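Ticket: Hot water runs out after a few minutes, upstairs bath only
Product: Zuccaro 237 electric water heater
Opened by: Cosimo Marchetti
Status: Closed 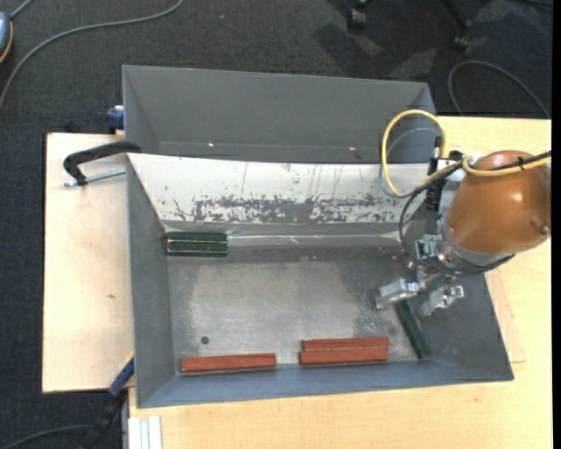
Can a bad shower valve make it seem like the water heater is running out?

A worn mixing cartridge can let cold water cross into the hot side, and the shower then cools off while the tank is still full of hot water. Check the hot tap at another sink in the house at the moment the shower goes cool. If that tap is still hot, look at the shower valve before you order parts for the heater.

Original report

The upstairs shower goes lukewarm after a few minutes. It used to last through two showers in a row with no trouble. The kitchen and the downstairs bath seem fine, but we don't run either of them for very long, so I can't say for sure.

The heater is a Zuccaro 237, electric, two elements, in the basement. It was in the house when we bought it. The shower valve is a single-handle Perport, in the wall behind tile. Supply pipe is copper in the basement and plastic from there up. There is no recirculation pump and no outside mixing valve on the tank.

What I already did before opening this:

Turned the lower thermostat up a little. No change, so I turned it back.
Pressed the red reset button on the upper thermostat. It did not click, so I don't think it had tripped.
Took the shower head off and rinsed it. Flow is a bit better, temperature is the same.

I have a multimeter and know how to use it for basic checks. I would like to avoid opening the tile if possible.

Reply from support

Thanks for the detail. With a two-element heater, the usual first suspect for short hot water is the lower element. When it fails, only the top part of the tank heats, and you get a short run of hot water followed by cold. The second suspect is a broken dip tube. That is the plastic pipe inside the tank that carries the incoming cold water to the bottom. If it breaks off, cold water mixes in near the top.

Both of those would show up at every tap in the house, so please confirm whether the problem is really limited to one bath.

Test 1. Leave the water alone for two hours so the tank can recover. Then open the hot side of the kitchen sink all the way and let it run for as long as the shower normally lasts. Put a cooking thermometer in a cup under the stream and write down the reading at the start and at the end.

Test 2. Shut off the breaker to the heater. Confirm with your meter that there is no voltage at the upper terminals. Take off the lower access cover, pull back the insulation, and disconnect one wire from the lower element. Measure resistance across the two screws. Then measure from each screw to the tank. The first reading should be in the low teens for most elements of this kind, and the second should be open. Put the wire, the insulation and the cover back before you turn the breaker on.

Please don't turn the power on with the tank drained or partly drained. A dry element burns out in seconds.

Reply from Cosimo

Did both.

Test 1: the kitchen stayed hot the whole time. The thermometer dropped a couple of degrees by the end, and that was all. I then went upstairs and ran the shower, and it was warm for a minute or two and went lukewarm like always. Back to the kitchen, still hot.

Test 2: lower element reads 13 ohms. Open to the tank on both screws. I checked the upper one while I was in there and it reads the same.

So the tank looks good to me. One more thing I noticed. With the shower running, the cold pipe going up to that bath is warm to the touch for a foot or so above the basement ceiling line. I can reach it through the closet access door. I don't know if that means anything.

Reply from support

It does. A cold supply pipe should not be warm while cold water is moving through it. Somewhere close by, the hot and cold sides are connected and water is passing from one to the other. In a bath like yours that place is nearly always the shower valve cartridge, though a hand sprayer or a bidet seat with its own mixing valve can do the same thing if it is left open at the mixer and closed at the spray end.

Do you have anything like that in the upstairs bath?

Test 3. Close the cold shutoff at the water heater inlet. Leave the cold supply to the house on. Open the hot side of the upstairs bathroom sink. The water should slow down and stop within a short time as pressure drops. If it keeps running, cold water is getting into the hot lines somewhere. Turn the heater breaker off for this one too, and on again when the inlet valve is back open.

If your shower valve has stops built in behind the trim plate, close both of them and repeat the test. If the flow now stops, the crossover is inside the shower valve.

Reply from Cosimo

No bidet seat. There is a hand sprayer on the tub downstairs, but it doesn't have its own mixer.

Test 3 result: with the inlet closed, the upstairs hot tap slowed down and then kept going at maybe a third of normal. It was cold. I let it run for four minutes and it never stopped.

The trim plate on the shower came off with two screws and the stops are there, one on each side, flathead slots. The left one was stiff. I put a little penetrating oil on it, waited, and it turned. With both closed, the sink tap stopped completely.

I also had a look at the handle while the trim was off. It goes past the point where it used to stop on the hot side. I don't remember it doing that before February, and that is when the showers started getting short.

Reply from support

That settles it. The crossover is in the shower valve, and the handle going past its old stop suggests the cartridge or its limit ring is worn or cracked. The heater doesn't need any parts.

Replacing the cartridge is done from the front and you won't need to open the tile. The Perport single-handle valves of that age were sold with two different cartridges, a short one and a long one. They do not interchange. Pull the old one and measure it, or look for a number molded into the plastic near the stem, before you buy.

Steps:

Close both stops. Open the handle to confirm that no water comes out.
Cover the drain with a rag.
Remove the handle, then the limit ring. Note which way the ring faces.
Pull the retaining clip straight up with needle-nose pliers.
Twist the cartridge a little each way to break it free, then pull straight out. If it won't move, use a cartridge puller. Prying against the brass body can score it.
Wipe out the valve body. Check for bits of rubber left in the ports.
Put a thin coat of silicone grease on the new O-rings. Petroleum jelly will swell them.
Push the new cartridge in with the notch facing the same way as the old one. If hot and cold end up reversed, pull it and turn it half around.
Clip, ring, handle. Open the stops slowly and check for drips before the trim goes back on.

Set the limit ring so the hottest position is comfortable and no hotter, especially if children use that bath.

Reply from Cosimo

The number on the old one is 313, the long one. The hardware store had only the short type. Grisudham had the 313 in an aftermarket version made by Idari, so I ordered that.

Is the aftermarket part okay, or should I wait for the original?

Reply from support

Aftermarket is fine as long as the length and the clip groove match. Hold the two side by side before you install it. If the groove is off even slightly, the clip will go in crooked and the cartridge can work loose under pressure.

Reply from Cosimo

Installed Mar 6, 2021. The groove matched. The old cartridge was stuck and I had to go back out for a puller, but with the puller it came right away. One of the rubber seats on the old one was split most of the way across, and a piece of it was sitting in the cold port. I got it out with a pick.

I had hot and cold backwards the first time. Turned it around and it was right.

Ran the shower for roughly 20 minutes and it stayed hot. The cold pipe in the closet stays cold now. I repeated the inlet test with the shower stops open, and the sink tap slowed down and quit like it should.

The left stop weeps a little around the slot since I turned it – a drop every so often, inside the wall. Is that something to worry about?

Reply from support

It should be fixed, because it will drip where you can't see it once the trim is on. Those stops have a small O-ring under the head. First try opening the stop all the way until it seats gently against the back. On many valves that takes the pressure off the O-ring. If it still weeps, shut off the water to the house, open a tap downstairs to drain the line, unscrew the stop and replace the ring. Leave the trim off for a day or so afterward and check with a dry paper towel.

Reply from Cosimo

Opening it all the way helped but didn't stop it. Replaced the O-ring on both sides while the water was off. The paper towel was dry the next morning and dry again that night. Trim is back on, with new caulk across the top and sides and the bottom left open.

You can close this.

Resolution

Cause: split seat in shower valve cartridge, cold water crossing into the hot side.
Fix: cartridge replaced, O-rings replaced on both integral stops.
Water heater: tested, no fault found, thermostat left at its original setting.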